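Let People Bring Their Own Tickets to the Door

I went to a comedy show at the Totley last month and spent longer getting in than I spent watching the opening act. The line ran out past the bakery. It was a small crowd, well under capacity, and everyone in it had paid weeks before. What held us up was the ticketing.

The Totley switched to Truvis in March. If you haven't bought a ticket through Truvis yet, you will. You pay on the website as usual, but you don't get a ticket. You get an email telling you to download an app, make an account, confirm the account, and wait for your ticket to appear in it on the day of the show. The barcode refreshes itself, so a screenshot won't scan. You can't print it. If you bought for a group, each person is supposed to have the app, or you all have to walk in together.

I think small theaters should stop doing this. I'll try to be fair about why they started.

The reason they give is resale. The Totley's program notes said that touring acts were losing seats to people who bought in bulk and sold them on at double the price. I believe that happens. It happens in arenas, and it happens when a television name comes through on a short tour. I have a harder time believing it happens to a Thursday-type crowd for local improv, or to the youth orchestra, or to the one-man show on lighthouses I saw there in the winter. The Totley has 477 seats. Most nights you can walk up and buy one.

The other reason, which doesn't get printed in the program, is data. A paper ticket tells the theater that one seat was sold. An app tells it who sat there, what else they've been to, and where to send the next offer. Small theaters need to sell tickets, and I don't blame them for wanting a mailing list. They could ask for one. I've signed up for plenty of mailing lists with a pen.

Meanwhile the cost lands on the people at the door. The couple ahead of me were in their seventies and had one phone between them, and the phone was at 13 percent. The app wanted an update. The usher, who was perfectly nice, told them to step aside and try the lobby Wi-Fi, and they stood by the coat rack until after the lights went down. They had their receipt with them, printed out and folded, with their seat numbers on it. It wasn't accepted.

Compare the Boström, across the river. It holds a lot fewer people and has never had much money. You can get your ticket on your phone, as a plain file that works with no signal. You can print it at home. You can also call the box office and have them leave it in an envelope with your name on it. If two people turn up claiming the same seat, the manager comes over and looks at the list. I've been going there for years and I have seen that happen once.

People tell me the phone way is simply the modern way and I should get used to it. I don't have anything against modern. I buy nearly everything online. My complaint is that I'm being asked to keep a newer phone, a charged battery and a working account with a company I didn't choose, all to sit in a folding seat and hear jokes. A friend's phone is too old to run the app at all, and the advice she got from the help page was to upgrade her device.
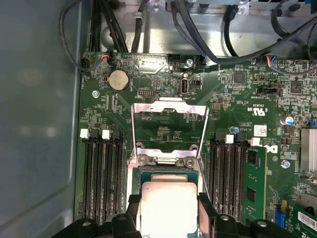 Holding a processor just above its socket on a motherboard.

There's also the matter of giving a ticket away. I used to buy four for the spring comedy festival and hand out the extra pair to whoever was free. With Truvis I have to send a transfer, the other person has to make an account to receive it, and if they get sick they have to send it back to me the same way. Last time I gave up and let the seats go empty. The performers would rather have had the bodies in the room, I'm sure of that.

Here is what I'd like the Totley to do, and it isn't much. Keep the app for anyone who likes it. Let everyone else print. Hold tickets at the window under a name. For the few shows where resale really is a problem, say so on the listing and check ID at the door for those nights only. Flisari, the dance company that rents the hall every fall, already prints its own tickets on card stock, and its shows start on time.

The contract with Truvis comes up for renewal next season. I've written to the box office and I'd encourage other regulars to do the same. Mention the show you were at and how long you waited. I'll be at the Boström in the meantime, with a piece of paper in my coat pocket.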